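August 15, 2019

I've been putting off this post until the numbers settled, and they finally have, so let me ramble about Zusteck for a bit!

Zusteck is the grasping policy I've been training since March. The idea came from a reading group on Fliledix, the older method that picks one grip pose and commits to it. Fliledix is fast, and on boxes it's lovely, but give it a see-through bottle and the depth readings go to mush. So I dropped depth completely. Zusteck looks at plain color video from a fisheye lens on the hand and predicts the next short stretch of motion, over and over, many times during one reach (the old way predicts once and hopes).

The training set is 2,692 demonstrations, all done by hand with a handheld gripper. I threw out 109 more where the tracking jumped. I tried keeping them, by the way, and the policy learned a funny little twitch just before closing, which went away when I retrained without them.

What I'm most excited about is clutter. I had expected to need clean tables, and my early sets were all like that, one object and nothing else. Then I started recording on desks as people leave them, with cables and cups and all the rest, and the results on new tables got better right away. The Brarnano runs, where I swap in a room the policy has never seen, used to be painful to watch. Now I look forward to them!
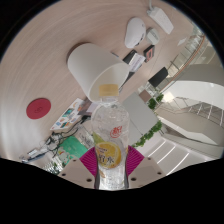

Does the policy need to know how full a bottle is before it grabs it?

Only a little, as far as I can tell. The grip closes to a set force, and the fill level mostly matters for how fast you can lift afterward.

Next up is Hong, my slightly messy attempt at using 2 hands on one object. The code runs, the hands mostly agree with each other, and I have a long list of bugs to get through first.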